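Wado Talks: progress report to the Sosport fund, 2018-04-04

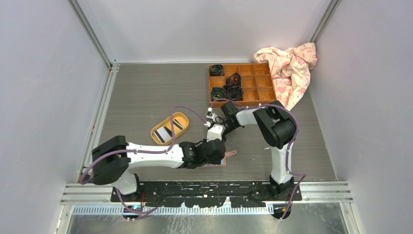 Orange tray with black rolls, two robot arms reaching in.

We are glad to say that the spring series of science evenings at Nustusberg is well under way, and seven talks are now behind us. The one on neutrinos filled all 70 seats - we had to borrow 20 chairs from the Maluleke reading room next door, and they were very kind about it. Recordings of the first four are online. The subtitles are running behind, I'm afraid, and have cost us more than we planned. We hope to have them finished by July, and will send the full accounts then, with our warmest thanks.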